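# Galtotell laundry room: frequent questions

Last change in December, by Zuzanna Zieliński. If your question is missing, please write it in the notebook by the door and I will add the answer.

**How do I book a machine?**

Write your apartment number in the plan on the wall. One booking is for one machine and it lasts 57 minutes, the same as the normal program. You can book up to five days before.

**What if the person before me did not take the clothes out?**

Please wait 16 minutes after the end of the program. After this time you may put the clothes on the folding table. Do not put them in a dryer, many things become small there.

**Which detergent can I use?**

Any detergent for washing machines is fine, powder or liquid. We ask you to use less than the package says, the water in our building is soft. If you see a lot of foam behind the glass, you used too much. In this case run one rinse without detergent before the next person comes. 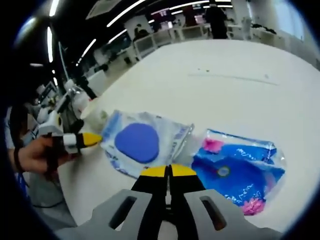
**Can I wash wool?**

Yes, in machine 2 only. Choose the hand wash program and turn the spinning down to the lowest step. Wool should dry flat, so the dryers are not good for it. There are two racks in the drying room, and you may keep one of them until the next morning.

**How late is the room open?**

From 7 a.m. to 10 p.m. The last program must be finished at 10, not started. The family living above the room has a small child and they hear the spinning very well.

**The machine took my money and did not start. What now?**

First close the door again, stronger. It helps very often. If it does not help, write down the machine number and the time, and send them to Remigiusz Rutkowska. He returns the money together with the next rent bill.

**Can I wash a rug or a dog blanket?**

Small rugs without rubber on the back are okay. For animal blankets, please shake them outside first and clean the filter after. Big rugs are too heavy when they are wet, and the repair of machine 1 last spring was caused by one of them.

**Who cleans the filters?**

Each person cleans the dryer filter after use. The bin for the lint is under the sink.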